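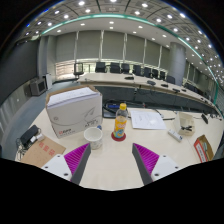 Trindside, July 12, 2022

4.2 What stays on the table

Figure 3. A side table in the conference hall, with mug, bottle, boxes, envelope, power strip and cables. The long curved conference table stands behind it.

The literature on meeting rooms is mostly about the big table. There are papers on its shape, on who sits at which end, on how far a person will lean to reach the water. The small table near it gets a line in the furniture budget and is then left to its fate. Our survey covered 309 side tables, logged over one season by Dong-hyun Ryu and the second author, and this section deals with what people put on them and, more to the point, what they leave.

Figure 3 shows a fairly typical case from the Trindside site. The conference table sweeps across the hall with its pale wooden top and dark front panels, and it was plainly bought by someone with a speech in mind. The working life of the place has settled on the cream-white table in the foreground. We coded its contents under the scheme in Section 3: drink (a mug, a bottle with a yellow screw cap), packaging (cardboard boxes, one white and one brown, and a small open white one), paper (a printed sheet, a brown envelope stamped in red), and power (everything else, more or less).

Power was the category that gave us trouble. Our first coding sheet, adapted from the Shin desk inventory, had a single entry for "cable." This lasted one afternoon. Cables at the sites we visited were seldom alone and seldom straight, and coders could not agree on where one ended and the next began. In Figure 3 there are black cables tangled with a dark bag or case at the back, another crossing the table near the sheet of paper, and loose black and white ones trailing off the left edge. We now code cables by the patch of table they cover, a measure that is crude but has ended the arguments. The power strip, set diagonally, is coded separately. Strips laid square to the table edge were rare enough that Ryu began marking them with a star.

Drinks were easier. The bottle in Figure 3 has a coaster, round and red, and the mug stands near a box and a small blue object we have left as "other." Across the full set of 466 drink items, coasters turned up far less often than their makers would like, and the Skakard site had a whole stack of them, still in the wrapper, under a plate of biscuits.

Boxes raise a different question. We had expected an open box to count as work in progress and a closed one as storage. Interviews did not bear this out. At Flokex, one box with its flaps up had been on the same table since October – it held spare name badges for an event that had been called off – and several people described it to us as "just arrived." We have therefore dropped the open/closed split from the analysis, and boxes are reported by size only.

Two limits should be noted. A photograph gives no sense of how long anything has been sitting there, so the length-of-stay figures in Section 5 rest on repeat visits alone. We also did not move objects to see what was underneath, which means that small items are undercounted, pens above all.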